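The Long Way Back to Draruvley

June 2021

My daughter is four, and she has one rule about television: if the hedgehog isn't in it, it's off. So when the new Draruvley turned up in our house this spring I was braced for trouble. The old series (the one I grew up with, taped off the TV with half a weather report at the front of it) had a hedgehog called Brunner who drove the mail cart and sulked a lot. The new one has Brunner too, but he's younger and rounder, and he sings!

I'll admit I sulked a bit myself. The original ran on real miniatures and one narrator who did all the voices, badly, and I loved every second. He'd do the mayor and the mayor's wife in exactly the same voice and you just had to keep up. The reboot is computer animated, everyone has their own actor, and the episodes are down to 11 minutes from the half hour I remember.

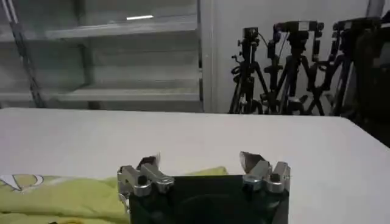
Amos Whitfield wrote in after my February column to say I was being a snob about it. The old show was slow, he said, and his kids walked out of the room every time the narrator started describing the river. The new one had them acting out the bridge episode on the stairs for a week.

Fair enough, Amos. I went back and watched the first season from 2000 again, and there is a lot of river. There's an episode where the mail is late, everyone waits, and then the mail comes. My daughter watched it with her head upside down off the couch.

What I miss is the continuity. The old village of Mirosero had a map, and if Brunner turned left at the mill in one story he turned left at the mill in all of them. I once drew it out on the back of a roll of wallpaper. In the new version the mill seems to be wherever the plot needs it, and the old rival, Bivamen the heron, has become a best friend without so much as an apology for the business with the stolen bell. That bell took up 3 whole episodes!
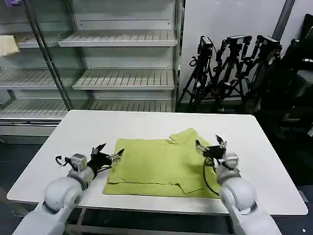
The stolen bell does get a mention, to be fair, in the 90-minute special that came out between seasons. Bivamen hums the tune it used to play, and Brunner stops the cart and looks at him, and then they drive on. I sat up so fast I spilled my tea. My daughter wanted to know why I'd gone quiet, and I tried to explain the bell, and she told me it was a song about soup.

So we've come to an arrangement. She gets the new one before dinner, and on weekends I'm allowed one of the old ones, provided I skip the river. There are almost 249 of them, counting the Christmas shorts, so I should be set until she's in high school. Last night she asked for the late mail one again, the right way up this time.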